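Sending ceramic cups by post, how much padding is enough?

Asked by Tarmo Toom
2019-09-25
Viewed 1482 times

Hello all. I sell a few handmade cups and small bowls from home, and since February I send them also to customers in other countries. Two parcels arrived with broken handles. Both times I wrapped each cup in bubble wrap and filled the box with newspaper. The box was new and quite strong, so I do not understand what I did wrong.

My parcels go from Durnilport and they change vans at least once on the way. A normal order is 2 cups, with the wrapping it weighs 745 grams. I would like to stay in the same price class if possible, because the next one is much more expensive.
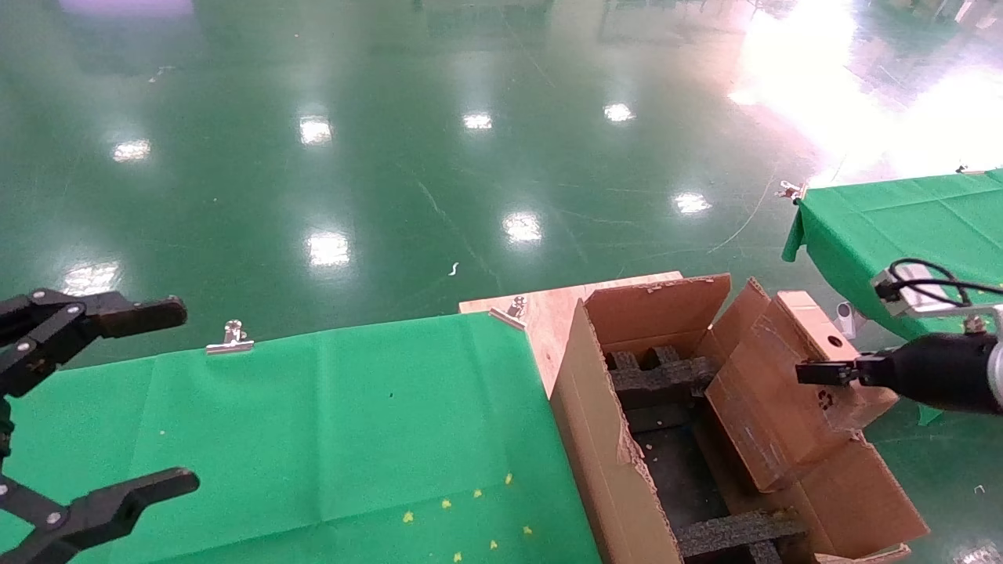

I also asked at the post counter and the lady told me to put a "fragile" sticker. I had this sticker on both parcels already. Is it better to buy foam, or should I use a second box inside the first? And does it matter which way the cups lie?

Thank you in advance for any advice.

2 answers

Answer from Kęstutis Liepiņa
Marked as helpful by 20 members

Newspaper is the problem, I think. It feels firm when you close the box, but it gets pressed flat during the journey and then the cups have room to move. A handle needs only one good knock against the neighbour.

I would do it like this. Put a little soft paper inside the cup and also through the handle, so the handle is not hanging in the air. Then wrap the whole cup until you cannot feel the handle with your fingers. Keep a piece of thick card or foam between the two cups, they should never touch. Leave a few centimetres of filling on every side, also at the bottom, which many people forget.

I prefer the cups standing, as on a table. Other sellers lay them down and they are also satisfied, so I cannot say that my way is the only right one.

Two boxes are safer for big bowls. For your cups it is maybe too much, and you will pass the weight limit. Before you tape it, close the box and shake it gently. If you hear or feel something, add more filling. And please keep the receipt and take a photo before closing - for a claim they asked me for both.

Answer from Villey

just buy the Tavico ones with the inserts, never had a problem. sticker does nothing

Comment from Tarmo Toom

Thank you both. I never thought about the paper through the handle. Villey, do they sell them in small quantities? I looked at Sakalauskas, but there I must order a whole pallet.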